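# The Kisovero Gauge

The inspector arrived in Kisovero in November, on the afternoon bus, with one suitcase and a leveling instrument in a padded case. The district office had booked her a room over the pharmacy. The pharmacist gave her the key, an extra blanket, and a printed sheet of instructions for the water heater, which had to be switched on 80 minutes before use.

Her assignment was stated in two lines. The river gauge at Kisovero had disagreed with the gauge at Cestis, downstream, for 2 years. She was to establish which of them was wrong and correct it.

The discrepancy was 55 millimeters. It did not grow and it did not shrink. In dry months the Kisovero gauge read high by that amount, and in flood it read high by that amount. Random faults wander. A constant one usually means that somebody has moved a reference and failed to write it down.

She began the next morning at the gauge house, a concrete box on the left bank with a steel door and a single window facing the water. Inside were a stilling well, a float on a steel tape, a counterweight, and a recorder made by Cerkari, the older model with the paper drum. The drum had been retired when the district went over to telemetry, but it still turned, and the observer still changed the paper. He was a man of seventy who had read the river for most of his life. He stood outside while she worked, as the building held one person comfortably.

She checked the float for leaks and found none. She checked the tape for kinks and ran it over the wheel in both directions. She flushed the intake pipe and timed the recovery of the well, then did it again. The results agreed. She wrote them in the field book, initialed the page, and asked the observer whether the gauge had ever been damaged.

"No," he said.

"Has it been repaired?"

"No."

"Has anybody changed the zero?"

He looked at the river for a while. It was low and brown, moving slowly along the far bank where the poplars had dropped their leaves into it.

"You should see the benchmark," he said.

The benchmark was a brass bolt set in the wall of the old mill, 200 meters upstream. Every height in Kisovero was taken from it: the gauge, the bridge deck, the floor of the school, the thresholds of the houses on the lower street. She set up the instrument halfway between mill and gauge house, leveled it, and let it settle. The observer held the staff. He held it very still and did not need to be told to face it toward her.

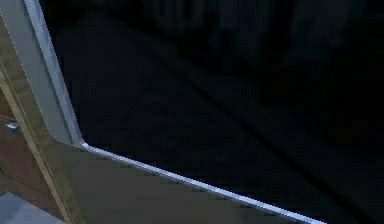

She ran the line out and back. The closing error was one millimeter, well within tolerance for the distance. Measured from the bolt, the gauge was correct.

She sat down on the mill steps and went through the file again. The zero at Kisovero had been fixed from the bolt. The zero at Cestis had been fixed from a rock mark on the Zakaria ridge, which had been surveyed three times and had not moved. If the gauge agreed with the bolt, and the bolt disagreed with the ridge, then the bolt was low. The mill had been sinking, or it had sunk once and stopped.

It was the ordinary explanation, and she had half expected it. Mills were built on riverbanks, and riverbanks were poor ground. What she could not account for was the gauge house. It stood on its own piles, driven to gravel. When the mill went down, the gauge should have stayed where it was and begun to disagree with the bolt. It agreed with the bolt to a millimeter. Therefore it had been reset.

"You lowered it," she said.

"I adjusted it," the observer said. "The manual says the gauge is to agree with the benchmark. I checked it every spring. One spring it didn't agree, so I adjusted it."

"Did you record the adjustment?"

"Yes."

He took her to his house, on the lower street, and brought out the books. They were in a kitchen cupboard, below the plates, in order. He found the entry without searching. It gave the time of the reading, the weather, the difference observed, and the correction applied, in a clear upright hand. In the remarks column he had written: *Mill has gone down. House also.*

She read the remark twice.

"Did you send this in?"

"I sent the form. The form has no remarks column."

She asked to see the house, and he showed her. The door frame in the back room was out of square, and he had planed the door to fit. A crack ran up the plaster beside the stove. He had filled it and painted over it, and it had not reopened. His neighbor on the mill side had the same crack, he said, in the same place. On the other side, past the well, the walls were sound.

She spent the remaining daylight running a second line along the lower street, from threshold to threshold, with the observer on the staff. Nine houses had gone down with the mill. The rest had held. She plotted the heights at the table over the pharmacy, and the boundary between the two groups came out as a smooth curve, starting above the mill and returning to the river just short of the gauge house. She knew the shape. It was the outer bank of an old channel, filled in before anyone had thought to map it, and the street had been laid across it.

The correction to the gauge took her less than an hour the following morning. She raised the zero, set a new bolt in the bridge abutment, and tied it to the ridge by a line that closed cleanly. The observer signed as witness. By noon the figures from Kisovero and Cestis agreed, and the office sent a message to say so.

The report took longer. The template had sections for instrument, intake, datum, and action taken. She completed them. The matter of the street did not belong under any of the four, and the template would not accept a fifth.

She copied his remark from the kitchen book onto a sheet of plain paper, word for word, with the reference. Under it she listed the nine thresholds and their heights, and drew the curve. She signed it, asked the pharmacist for an envelope, and addressed it to the head of the district office by title.

The bus was at four. The observer carried the staff to the stop for her, upright, with the foot of it held clear of the ground.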